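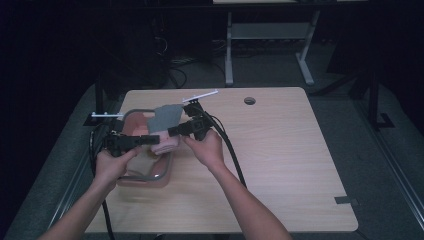
Melldale Surgical Skills Center
Users' Group, Minutes of the March Meeting

Present: the chair, the center manager, the resident representatives from Whitelaw and Curner, the nursing education lead, the librarian. Apologies received from the finance office.

The meeting opened at 4:30 p.m.

1. Minutes of the last meeting
Approved with one change. Under item 5, "monthly" should read "every two weeks."

2. Matters arising
The lock on the supply closet has been replaced. Keys are at the front desk and must be signed for. The request for a second whiteboard was turned down by Facilities and will go in again with next year's budget.

3. Room bookings
The manager reported 92 bookings since the last meeting, of which 73 were used. The rest were no-shows or canceled on the same day. The Whitelaw representative said residents are often held late in the operating room and can't get to a phone. After discussion it was agreed that a slot will be released if no one has signed in 20 minutes after the start time. No penalty for now. To be looked at again in the summer.

4. Evening hours
Curner residents asked for the center to stay open until 10 p.m. Security can cover two evenings a week but not four. Agreed to try two evenings through the end of the term. The manager will post the hours on the door and on the booking page.

5. Supplies
Suture is being used faster than it is ordered. The Staris order is for 400 packs and is expected before the end of the month. Until it arrives, users are limited to 6 packs per session. Expired stock may still be used for knot tying and is kept on the bottom shelf.

6. Parking
Visitors from Whitelaw have been ticketed in Lot C. The chair will ask for day passes. Until then, visitors should use the garage on the east side and bring the ticket to the desk for a stamp.

7. Library
Two textbooks are missing from the reading shelf. The librarian will send a reminder to all users.

8. Other business
The sink in the back hallway is draining slowly. A work order is in.

Actions
Manager: post evening hours, update the release rule on the booking page.
Chair: day passes for Lot C.
Librarian: reminder about textbooks.

The meeting closed at 5:25 p.m. The next meeting will be in May, same room.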